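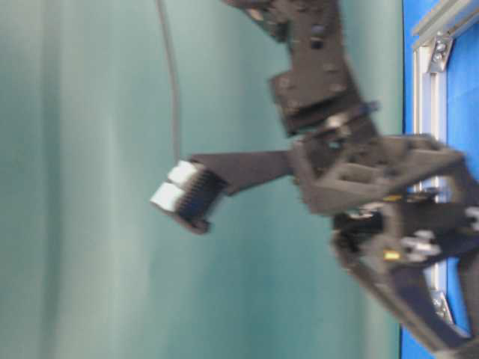 How to sort the small parts in a shared workshop

When I joined the workshop in Urnelton, we had 3,000 small parts in paint cans and old coffee jars. Agata Sartori and I put them in order during one August. The method below is slow, but it can be done by one person in the evenings.

1. Choose the drawers first. We bought a used Mekau cabinet with 160 drawers. Measure the longest bolt you own before you buy, and check that it can lie flat inside.

2. Make a first sorting by type only. Put screws with screws, washers with washers, and leave the sizes for another day. Muffin pans are very good for this work.

3. Sort by thread. Keep one nut of each size on a string and try it on every bolt by hand. If it stops after one turn, do not force it – the thread is probably inch and the nut is metric, or the opposite.
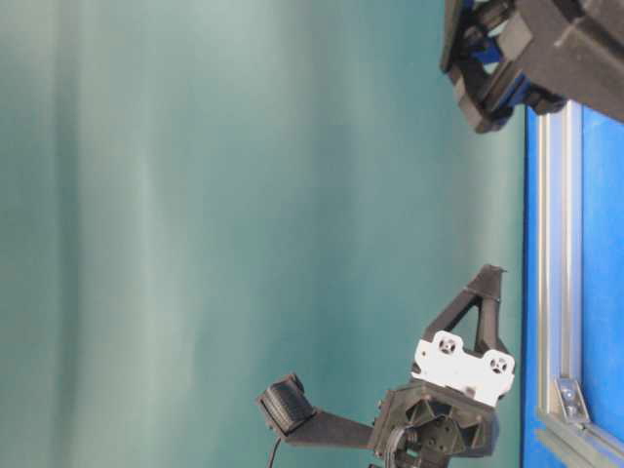 4. Write the labels. Use the same order on all of them: type, diameter, length. Pencil on paper tape is enough for the first month, while you still move things between drawers.

5. Leave some drawers empty. We left 81 without labels and I was afraid it was too many. By winter most of them had something inside.
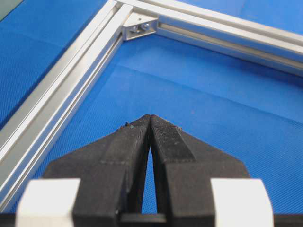
Matte black surfaces, with the two tips touching.

6. Put a box for unknown parts near the door. Tuva Aasen empties it once a month and asks the others what they recognize. What remains after two months goes to metal recycling.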